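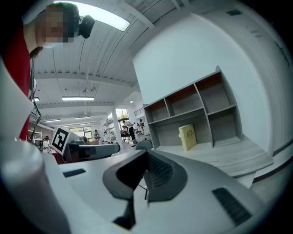 Hand-held gripper in use, seen from the gripper

Day nine of collecting examples for Plilla. The target is 3000 and this morning the count stood at 1026. Most of the work is at the shelving unit now, putting an object in a compartment and taking it out again, both hands, each go saved as one example. I try to start from a different spot every time, as the last batch were all too alike and the model learned to reach for the same place whatever was on the shelf.
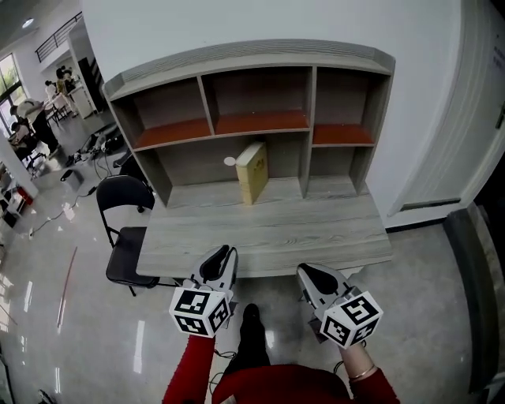 We throw out more than I expected. If one gripper loses track of its position for even a second, the whole example goes. Going too fast is the usual cause, and my arms get sloppy after four o'clock. I've settled on blocks of 300 with a proper break between them. The Bovden office did theirs in one long push and ended up redoing a lot of it.
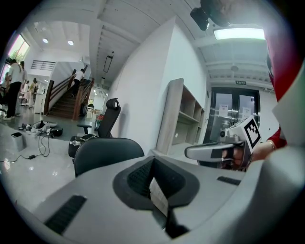

Quinlan commented under my last post that slow examples make a slow robot, and that I should keep my natural speed and accept the losses. I'll record the next block that way and compare the two in August.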